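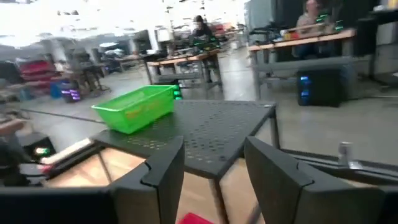
Mit Elsie McKinnon war ich an einem Mittwoch verabredet, und ich kam natürlich zu spät, weil ich in Rorkberg grundsätzlich in den falschen Bus steige. Sie hatte schon Tee gekocht und einen Brief herausgelegt, von dem ich bis heute nur das Wort »Kartoffeln« lesen kann. Immerhin!

Elsie liest alte Handschriften. Kurrent vor allem, dazu ein bisschen Sütterlin, und wenn es sein muss, auch die Rezepte von Ärzten. Angefangen hat sie damit in Neuseeland, wo sie aufgewachsen ist, und zwar mit einem Koffer voller Briefe aus der Familie ihrer Freundin Aroha Nepia. »Arohas Urgroßvater war Tischler und kam aus einem Dorf bei Pindham, das kein Mensch kennt«, erzählt sie. »Seine Schwester hat ihm ihr Leben lang geschrieben. Und die Familie hat alles aufgehoben und konnte kein Wort davon lesen.«

Ich wollte wissen, wie man so etwas anfängt, wenn man die Schrift nicht kennt und die Sprache auch nur halb. Elsie lachte. »Mit dem Datum. Das Datum steht oben, da weiß man, was kommen muss. Dann die Anrede, lieber Bruder, immer lieber Bruder. Da hast du schon ein b, ein r und ein u mit Bogen drüber.« Aus solchen Stückchen hat sie sich ein Alphabet gebastelt, auf der Rückseite eines Kalenders, den sie immer noch benutzt (ich durfte ihn anfassen, er fällt fast auseinander). Elf Monate hat es gedauert, bis sie einen ganzen Brief ohne Lücke abschreiben konnte.

Inzwischen sind es 1.781 Briefe, sauber abgetippt, jeder mit einer Nummer und einem Satz zum Inhalt. Die Nummern waren die Idee von Bevan Tomoana, der in Rorkberg den Lesekreis leitet und, so Elsie, »ohne Tabelle nicht einmal einkaufen geht«. In den Lesekreis kommen auch Leute, die einfach eine Postkarte vom Dachboden mitbringen. Man sitzt zusammen, jemand liest laut vor, die anderen rufen dazwischen.

Am schlimmsten findet sie e und n. Zwei kleine Striche hier, zwei kleine Striche da, und wer es eilig hatte, machte beide gleich. »Einmal haben wir einen halben Abend über ein Wort gestritten. Ich war für ›nennen‹, Bevan für ›eunuch‹ oder so etwas Verrücktes. Es war ›neun‹. Neun Hühner.«
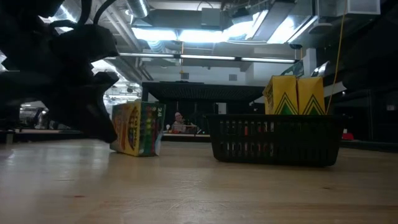

Welches Papier und welchen Stift soll ich nehmen, wenn ich die Schrift selbst lernen möchte?

»Liniertes Schulpapier und einen weichen Bleistift«, sagt Elsie. »Die Spitzfeder kommt später, mit der kleckst man am Anfang bloß und ärgert sich. Schreib zuerst deinen eigenen Namen, jeden Tag eine Zeile.«

Das habe ich inzwischen gemacht, mit mäßigem Erfolg, mein kleines k sieht aus wie ein umgefallener Stuhl. Elsie meint, das gebe sich. Wer selbst schreibt, liest schneller, davon ist sie überzeugt, die Hand merkt sich, wo der nächste Aufstrich hinwill.

Zurzeit sitzt sie an einem Haushaltsbuch mit über 60 Seiten, geführt von einer gewissen Frau Hrubý, die offenbar sehr viel Zucker kaufte und sich am Rand über ihren Schwager beklagte. Bis Februar will Elsie damit durch sein. Und der Brief mit den Kartoffeln? Den hat sie mir als Kopie mitgegeben, als Hausaufgabe. In der zweiten Zeile steht vermutlich etwas über Regen.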